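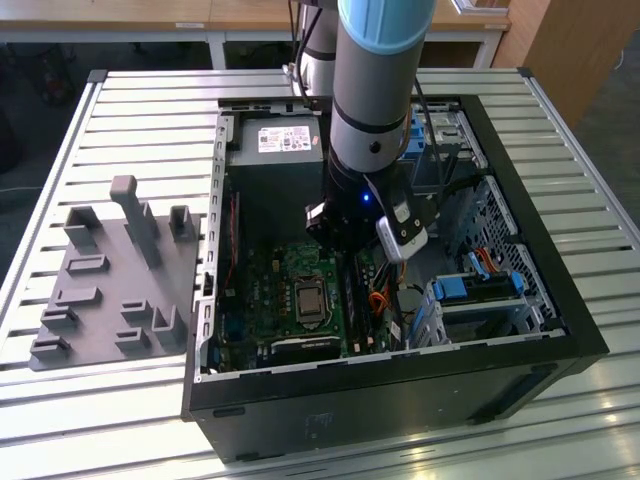
Can the same set-up be used to compare two different grippers?
The same table, arm and test piece may be used for both, provided that the arm is taught its positions again after each change of gripper and the speed setting is left as it was.

Print this page | E-mail this page

Section 6: Comparing Grippers on the Computer Case Task
By Dinesh Dubey, Sandevel Test Methods Office. Revised April

6.1 Purpose

This section sets out how a gripper is to be mounted, checked and tried on the computer case task. It applies to the Ceteo and Wojcik grippers supplied with the Sandevel bench kit. Grippers from other makers may be tried in the same way, but their results should be kept on a separate sheet.

6.2 Preparing the table

1. Switch off the arm at the controller and wait for the status light to go out.
2. Lay the computer case on its side on the slatted table, with the side panel removed and the open side facing up.
3. Place the fixture plate flat on the table beside the case. The holders must face up and be free of loose parts.
4. Remove the processor cooler if it is still fitted. The gripper needs a clear approach to the middle of the board.
5. Check that no wire inside the case stands higher than the metal rim.

CAUTION: The case must not be connected to the mains at any point in this procedure. Remove the power lead from the room.

6.3 Mounting the gripper

1. Offer the gripper up to the wrist and tighten the screws by hand, working across from one side to the other.
2. Connect the gripper cables and leave enough slack for a full turn of the wrist.
3. Switch on the controller and select the gripper by name from the Tools menu.
4. Open and close the fingers at the lowest speed. Stop if the movement is uneven.

Note: Cables that hang into the case can catch on the drive bays when the arm lifts. Move the arm by hand through its whole path — with the drives released — before the first automatic run.

6.4 Running the trial

1. Teach the start position above the case, then the pick and place positions.
2. Carry out one slow run with a hand on the stop button.
3. Set the controller to the trial speed and start the count.
4. Complete 1,000 cycles with the first gripper. Change the gripper, repeat section 6.3, and complete 1,000 cycles with the second.
5. Enter each dropped part, missed pick and stop in the log as it occurs.

CAUTION: Do not reach into the case while the drives are live, even if the arm is still. A paused arm may restart without warning.

6.5 Reading the results

A full comparison consists of 2,000 counted cycles. Slow runs and runs repeated after a stop are logged but are not counted, so the controller total will be higher. In the reference trial carried out by Dexter Marchetti at the Purnell site, the controller showed 2,043 at the close.

Where the two grippers give similar results, preference should be given to the one with fewer stops. A dropped part can be picked again — a stop requires an operator.

Completed logs should be returned with the bench kit. For replacement fingers and screws, see Section 7.

Shares: 6 | Comments: 0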